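Trelow Teleop Desk: FAQ for new operators

Last touched in March. Ask Palesa Visser if somthing's missing.

Do I need robot experience?
No. Most people get usable demos on their first shift. Slow hands help.

Leader arms or hand guiding?
Leader arms for anything two-handed. Hand guiding only for setting start poses. Don't push on an arm while a recording is running, it ends up in the data.

How many demos per task?
100 to start. Then we train, look at the failures, ask for more. The bracket-and-tray set is at 1,963 and the target is 3,500, so expect to see a lot of it.

What does a station look like?
Two arms, black cloth, whatever the task needs. For parts work, a cardboard tray in the middle and a bracket or two. 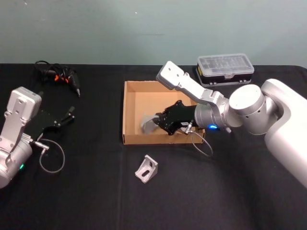

Mahnaz Khosravi wrote in to say the pause before a grasp matters more than the grasp. Her early demos had long waits in them while she lined up, and the policy learned to wait too. Keep moving, even slowly.

Agreed, we've added that to the training sheet.

I fumbled a part. Delete it?
Not if you recovered. Keep it, tag it "recovery". Delete only if you gave up or the part left the table.

Can both arms move at once?
Yes. If one isn't needed, park it open and leave it alone.

Video lagging?
Stop. Restart the Zatix client, wait for the view to catch up, then redo the demo from the start pose. Don't try to finish it blind.

How long is a session?
8 demos, then a break. Your wrists will want teh break.

Who checks my demos?
Ghazala Jatoi, usually by the next morning. Rejected ones come back with a short note.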